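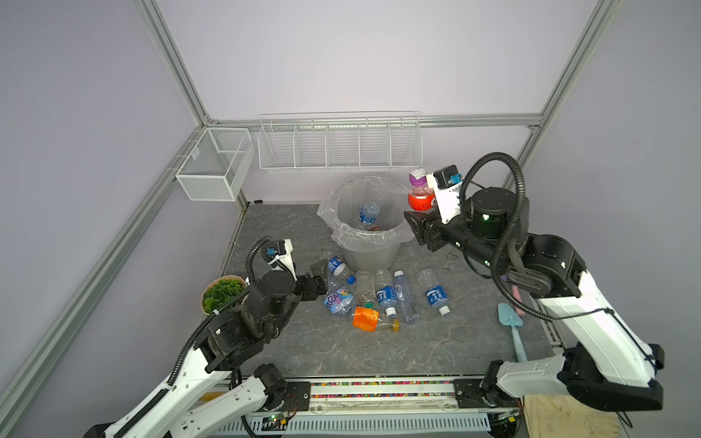 Attachment 1: lined waste bin on the worktop.

Ticket 976
Service: Waste and Recycling Portal, Riltden site
Category: Collection schedules and notifications
Priority: 2
Status: Closed

Summary
Occupants of the Riltden building report that reminders for the mixed recycling collection are being sent after the collection has taken place. General waste reminders are not affected.

Reported by
Facilities Desk, Riltden

Environment
Stokmont Portal, current release. Notifications are passed to the Alia mail relay. Collection times are supplied by the contractor, Srisuk, in a file loaded overnight.

Description of fault
The reminder for mixed recycling should reach all registered occupants at 16:00 on the working day before a collection. From the start of September it has been arriving at 16:00 on the day of the collection itself. The Facilities Desk states that several floors have missed the service as a result and that bags have been held over in the ground floor store. The Desk asks whether the calendar shown on the portal can be relied upon in the meantime.

Log

09:10 Ticket received and assigned to Applications Support. The requester was advised that the calendar page reads directly from the contractor's file and may be used until the fault is cleared.

09:45 Mail relay checked. Messages leave Alia within one minute of being queued. No backlog found. The relay was ruled out as the cause.

10:30 Notification queue examined. There are 279 recipients on the mixed recycling list and all were queued in a single batch. The batch limit is 1000, so the list is not being split or deferred.

11:20 Contractor's file compared with the August version. Srisuk has added a column for the collection window. The portal was reading the closing time of the window, which for mixed recycling falls after midnight, and was therefore placing the collection on the following day. General waste has a daytime window and is unaffected. The calendar page uses the opening time and shows the correct date.

13:05 Import mapping amended on the test system so that notifications also use the opening time. Test reminders were generated for the correct day.

14:40 Change approved and applied to the live system. Schedules for Riltden reloaded.

15:15 Facilities Desk asked to confirm receipt of the next reminder before closure.

16:10 Facilities Desk confirmed that the reminder was received at 16:00, one working day ahead of the collection.

Resolution
Import mapping corrected. No change is required by occupants.

Further action
Srisuk has been asked to give notice of any future change to the file layout. A separate request has been opened for the bin labels on the upper floors, which still carry the previous collection times.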